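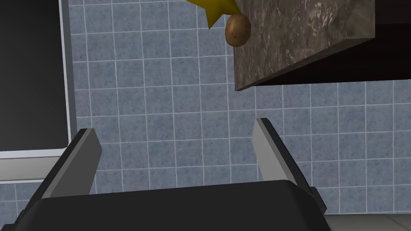

Ticket status: Closed
Category: Email / Outgoing mail
Opened by: Gwendolyn Lindqvist, Thibodeaux front office
Assigned to: Reginald Nguyen-Tran
Priority: Normal, raised to High on second reply

Gwendolyn Lindqvist, 8:40 am
Invoices are not going out from the billing mailbox. I sent the July batch first thing and the first ones went through, then the rest stayed in the outbox. The message at the bottom of the window says "Send failed, will retry." Regular mail from my own address works. I restarted the computer and it made no difference.

Reginald Nguyen-Tran, 9:05 am
Thanks. Please tell me:
Which mail program you are using, Hukura desktop or the web version
How many messages are still in the outbox
Whether anything has an attachment over 5 MB

Gwendolyn Lindqvist, 9:22 am
Hukura desktop. I don't see a count but it is most of the batch. The attachments are one-page PDFs, all small. Can this be bumped up? Customers on net terms need these today.

Reginald Nguyen-Tran, 9:30 am
Priority changed to High. I can see the billing mailbox in the Uvach admin panel. It has a sending limit of 50 messages per hour. Your own mailbox is set to 1000. Did the July batch go out in one piece, or did you split it up as before?

Gwendolyn Lindqvist, 9:41 am
One piece. I have never split it up. Ekua used to run billing and I took it over from her, so she may have done it differently.

Ekua Akolgo, 9:58 am
Added to the ticket by Gwendolyn. I never split it either. We were on the old mail server then and there was no limit that I ran into. The move to Uvach was after my last batch.

Reginald Nguyen-Tran, 10:15 am
That explains it. The billing mailbox was created as a shared mailbox during the move and picked up the default limit for shared mailboxes. I can't change it from my login. Passing to Gebhard.
In the meantime please set Hukura to Work Offline. Each retry counts against the limit, even the ones that fail.

Gwendolyn Lindqvist, 10:19 am
Done. It says Offline in the corner.

Gebhard Fuchs, 11:02 am
Limit on billing raised to 1000 per hour. It can take a while to show up on the sending side. Leave it offline until noon, then go back online and send one test message to yourself before releasing the batch.

Gwendolyn Lindqvist, 12:10 pm
Test message arrived. Back online and the outbox is going down.

Gwendolyn Lindqvist, 12:34 pm
Outbox is empty except for 4 messages. Those have a red mark and a different error – "Recipient address rejected."

Reginald Nguyen-Tran, 12:50 pm
Those are a separate problem. All 4 go to the same customer domain and there is a typo in it, a comma where the period should be. Fix the address in the Zameo customer record, delete the stuck copies, and send them again from Zameo.

Gwendolyn Lindqvist, 1:15 pm
Fixed and sent. No errors. Do I need to resend any of the ones from this morning?

Reginald Nguyen-Tran, 1:21 pm
No. I checked the delivery log against your Sent folder and they match. Alaric Abernathy asked for the other shared mailboxes to be checked too, so I am opening a new ticket for that. Closing this one.

Resolution: Hourly sending limit on shared mailbox raised. Customer address corrected in Zameo.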